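Search this site
Type and press enter
Reading time: 3 min

Do online resale prices mean anything? A look at secondhand costume jewelry
Princess Calimlim
Wed 10 January

The claim I set out to check came from a handout in our consumer math unit. It said that the asking price on a resale listing is "a fair guide to what an item is worth." I doubted it when I read it, and I doubt it more now.

I used listings from two resale sites, Hisetti and Ollard, and looked only at brooches, pins and charms with no maker's name. I saved 160 listings in July and went back to the same ones in the winter. For each one I wrote down the asking price, whether the page said sold, and whether the price had changed.

The first problem is that asking prices stay up forever when nobody is buying. Plenty of the listings I saved were still there with the same price and the same photo. A seller can ask whatever they like for a gold-colored pin. If it never sells, all the number tells us is what the seller hoped for.

The second problem is the word "vintage." Hisetti lets sellers tick a box for it, and there is no check that I could find. Pins marked vintage cost more on average, but I could not tell from the listings if they were older or if the box had just been ticked. My partner on the project, Pascual, thinks most buyers can tell the difference. I asked him how and he said "the back of it," and he may be right, but most listings only show the front.
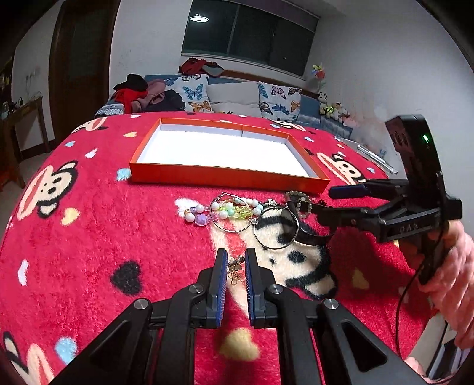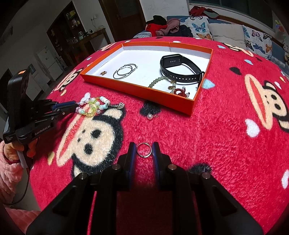 Jewelry and the red monkey blanket.

The third problem is shipping. Ollard shows the price without it, Hisetti folds it in. I did not notice this until I had filled in half my table, and I had to redo 16 rows. Anyone comparing the two sites by eye would think Ollard was cheaper -- it mostly isn't.

I also read the "price guide" put out by Julivside, which says it is based on 3041 sales. It does not say when they took place or which sites they came from, so I left it out of my results.

What I would change: I would use sold prices only, and start with a bigger group. Some sellers take a listing down and put it back up as new, and I have no way of knowing how many of mine did that.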